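Search this site... Go

Knitting for the long haul

The owner of the Pinico yarn shop started knitting at 15 and has barely put the needles down. She gets talking about sweaters before I've even found a chair, and I'm happy to let her.

"People think black is boring to knit," she says. "I love it! You feel every stitch with your fingers, so you slow down." Her favorite pattern is the Skurkthorpe, a plain pullover with a deep ribbed hem - she has made it eight times. 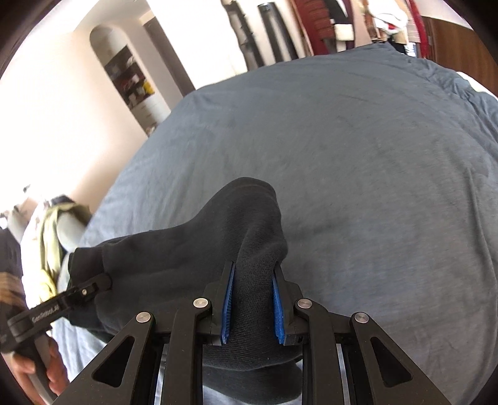

Black knitwear on a slate-gray sheet.

What about care? She washes her sweaters by hand and dries them flat, and she never hangs one up. "Hangers give you shoulders like a coat rack," she says, laughing.

In May she taught four beginners to make their first sleeve, and she still lights up describing it. "One of them went straight home and cast on the other arm!"

Last updated: 5 July 2024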